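Pink bath mat on a grey floor, too slippery?
Posted by Olga Sarmiento, Friday

We did the downstairs bathroom in March and it came out very grey. I've added a pink towel and a long-pile pink rug. My sister says the rug is a fall waiting to happen. What do you all use?

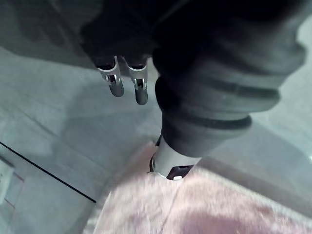 Rugs with a long pile take ages to dry, in my experience. We had one for two years and it never got properly dry in winter. Pale pink against a smooth grey floor does look nice, I'll give you that. Get a rubber underlay, mine cost 30 pounds.
- tykwon94

I disagree about the underlay. It traps water and marks the floor. Hang the rug up after every bath instead.
- Pramila S
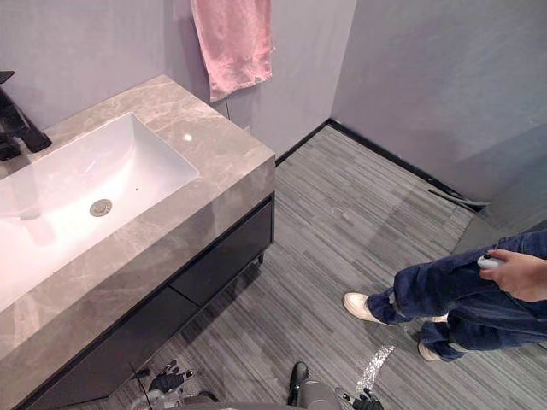 Hang it where, though? A wet rug is heavy and most rails are put up for towels. Ours came off the wall.
- AshwinC

Then it wasn't fixed properly. Mine has held a wet rug for years.
- Pramila S
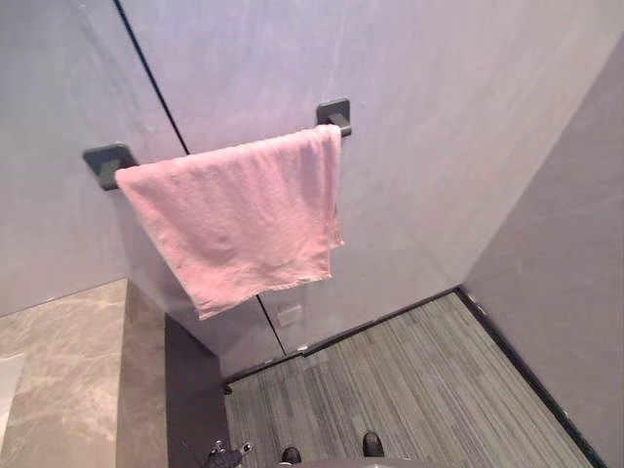

I'd fold the towel once, no more, or the middle stays damp. And wash anything pink on its own the first few times.
- Ga-eun Won

Thanks all. I'll try the underlay but lift it at weekends. The rug is staying, whatever my sister says.
- Olga Sarmiento 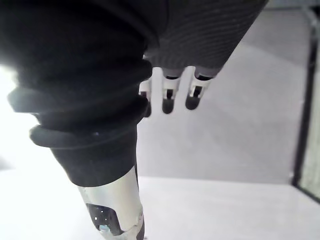
Cut the underlay a bit smaller than the rug or the edges curl. Kitchen scissors will do it.
- tykwon94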